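Trerkham Hall Users Group
Minutes, November meeting, 7:30 pm

Chair: Eskil Boström. Apologies from the Norgate playgroup.

1. Minutes of the last meeting were accepted with one spelling correction (Asmont Road).

2. Finances. Balance is $2,804 after the $499 paid to Liao Electrical for the porch light. Hire fees to stay as they are until winter.

3. Kitchen and supper. Bread rolls to be ordered again for the seniors' lunch.

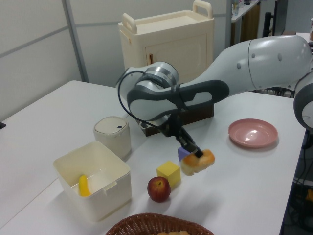
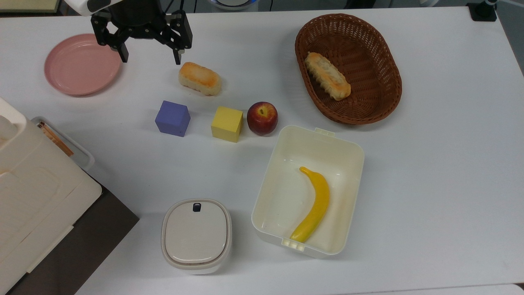

4. Car park. Two quotes received for the gravel. Neither covers drainage - Eskil to ask both firms to requote.

5. Keys. The old side door key no longer works and should be handed in.

6. Other business. A new urn was priced at $169. Held over.

Meeting closed 8:50 pm.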